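Budget for a small bin-picking cell - what would you cut?

Forum: Shop Automation > Buying and Budgeting

kettlebrook_j
Hi all, long time reader, first real post. We're a nine person shop in Viltcombe and I finally got the okay to plan for a second robot station. Simple job: parts come in a bin, mixed, arm picks them out and sets them in a tray. The first station was bought before my time and I have no idea what they paid for half of it, so I'm building the budget from scratch.

The arm itself is sorted (we're getting a used one through Rollstead, it's a fair price and they'll service it). What I'm stuck on is everything else. I've got a quote from Rothe for a gripper and a quote from Haltico for a "complete bin package", meaning bin, fixture plate and a stand, for 2000. For a bin! On a stand! Is that normal??

oldshopdog
Normal, yes. Worth it, depends. What are you picking and how heavy?

kettlebrook_j
Small blocks, plastic mostly, nothing over a pound. Maybe 100 in a batch.

marnie_p
Please do not spend 2000 on that. We bend our own bins out of sheet metal, sloped walls so the parts slide toward the middle and the fingers can get at them. Last one came to 205 including the guy's time at the brake. Put the difference into the gripper, or into spare fingers, you will go through spare fingers.

oldshopdog
I'm going to push back on that a bit. The bin is cheap, sure. The part you pay for in the package is that it goes back in exactly the same place every time. If it shifts a quarter inch you're teaching the whole thing over again, and somebody's hourly rate is going into that.

marnie_p
Clamps. Two clamps.

oldshopdog
Clamps slip.

marnie_p
Then buy better clamps, they're still not 2000!

tinsnip
Jannik Eichhorn over at the regional user group did a talk on this back in April, if anybody still has the slides. His rule was to write down cable management, spares and the table as their own lines, and to do it before you even look at grippers. I ignored the cable part on our first cell and regretted it. The cables ended up costing us a reorder and a lot of swearing.

kettlebrook_j
Okay, cables are now a line. Here's where the sheet is so far:
Arm - done
Gripper - Rothe quote, still haggling
Bin - ???
Table - using one we have
Cables and sleeves - guessing
Spare fingers - 16 to start, is that silly?

marnie_p
Not silly for the first year. You'll crash it into the walls while you learn the angles. Everybody does.

rivet_and_run
Does your table count as rigid? Ours was a regular wood top and it was fine for light stuff, but I'd check it before you call that line zero. Also ask Rollstead what payload you lose once the gripper and the wiring are on the wrist. I forgot to ask and had to go lighter on the gripper, so there went my savings.

kettlebrook_j
Good point, I'll ask them. The table is wood too and I was hoping to leave it alone.

So I went and stood at our current station for a while this morning with my coffee and your comments, trying to see it like somebody who has to pay for it. It's a plain sheet metal bin, clamped at the top corners with orange spring clamps, on a light wood table. No fixture plate, no stand. It's scuffed and smudged all over the inside and I'd stopped noticing!

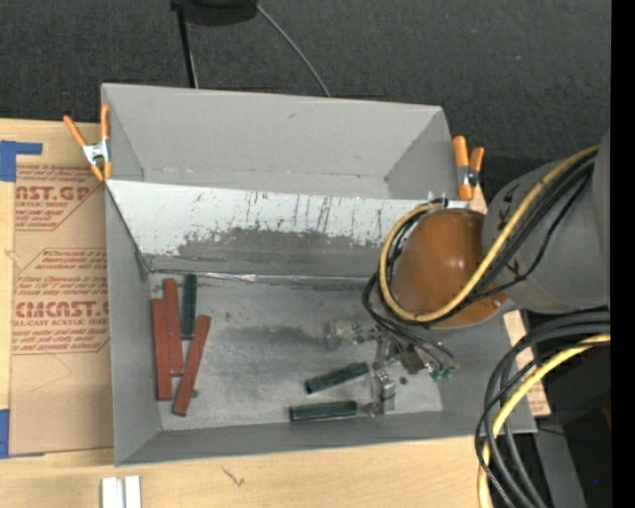

Anyway, I'm leaning toward marnie's way for the bin and putting some real money into the cables, which I had down as almost nothing. I'd also like a couple of stops screwed into the tabletop so the bin has something to push up against, and then clamp it. oldshopdog, would that calm you down any?

oldshopdog
Stops plus clamps, yes, I can live with that. I still think spring clamps are the weak spot. Get the screw-down kind for the new one, the price difference is lunch money.

marnie_p
Fine, I'll give you the screw-down kind. And make the bin in pairs, same bend, same day. Then when one gets beat up you swap it and the shape is the same.

tinsnip
Leave slack in the cable budget and slack in the cable. You want enough loop for the wrist to turn all the way and still not drag through the parts.

rivet_and_run
Did Haltico break the package out by item? Ours wouldn't at first, then they did when I asked a second time. The fixture plate by itself was a decent deal for us.

kettlebrook_j
They did not, and I didn't think to ask! Emailing them now. If the plate is cheap on its own I might do homemade bins and their plate. I'll post the numbers when I hear back, and the Rothe quote too if they come down.

oldshopdog
Ask them for lead time while you're at it. That one bit me.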